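Rokham Student Arm Handbook
Section 4: Getting the arm ready for the cable task

This section takes your team from a bare bench to a first practice run of the cable task, which is the one most clubs start with and the one we get the most letters about. If you have already been through Section 3 you'll have the base bolted down and the arm moving under its own power, and you can carry straight on. If you skipped Section 3 (we know some of you did!) please go back and at least do the emergency stop check before anyone puts a hand near the gripper.

Set aside a whole club meeting for this. At Bromcombe, where the handbook was first tried out, the quick teams finished early and had time for a second go, and the careful teams did not, and both did fine in July.

Before you start

You'll want the task kit, your team's notebook, the hex keys from the Witalska tool roll, and two people at the bench. One drives and one keeps a hand near the stop button. Swap over whenever you like, but say it out loud when you do.

Caution: Tie back long hair and take off lanyards. The arm moves slowly in practice mode, but slow is still strong.

Setting up the grip

1. Turn the arm on and load the practice profile. In the club software this is program 425. The longer number, 1773, is the contest profile, and it runs faster than you want today.

2. Open the fingers all the way and look over the pads. A pad with a fuzzy or ragged edge can stay on as long as it is firmly stuck down. Press along its length with your thumb, and if it shifts, put on a new one from the kit.

3. Bring the fingers to either side of the plug and close them in small steps. You want to hold the plug body, with the cable free to bend away behind it. Teams who grip the cable itself find that the plug swings about like a bell, and then the afternoon is gone.

4. Move to the port you picked and press in gently. Stop as soon as the arm reports contact, and look at the plug from both sides before you push any further. A plug held between the fingers at a port in the blue switch panel should look much like this one. 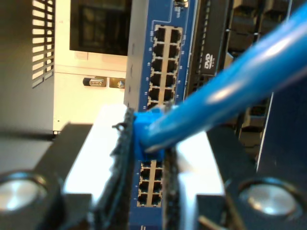 5. Open the fingers, back the arm straight out, and write the port and the result in your notebook. Misses count too, so write those down with the same care.

Note: The ports are close together and the printed numbers are tiny. Agree on your port before the arm moves, and have your partner point to it from outside the work area.

Checking the wrist and cables

Do this at the start of every meeting and again after any bump. It takes a couple of minutes, and a club that makes a habit of it has far fewer mystery faults – we've seen teams spend a week rewriting code over one screw.

6. Press the stop button and wait for the arm to settle.

7. Try each hex screw on the silver wrist flange with the small key. Snug is enough. If you have to lean on the key, you've gone too far.

8. Look at the black mounting plate. It has more holes than most teams need, and you only have to fill the ones shown on your own team's drawing. Please don't put spare screws in just to be tidy, as they make the next change of plate much slower.

9. Follow the thick black cable from its silver connector up through the loop. The loop should be wide and easy, with no sharp kinks. Then run your eye along the thin wires and make sure each one has a little slack.
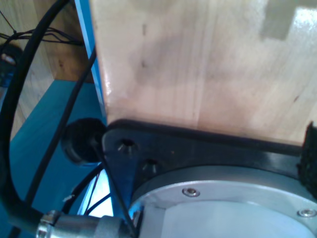
Can we use our own gripper fingers in place of the ones in the kit?
Homemade fingers are welcome at practice and at the contest, as long as they bolt to the standard plate and the whole gripper weighs 1000 grams or less. Send a drawing to the Egilsson desk before you print or cut anything, and keep a copy in your notebook for the judges.

First practice run

10. Release the stop button, load program 425 again, and send the arm to its start position.

11. Run the task 2 times with no changes in between. It's tempting to fiddle after the first try, but the pair of runs tells you far more than one does.

12. Save the log under your team name, power down, and put the hex keys back in the roll.

Section 5 covers the timed run and the scoring sheet.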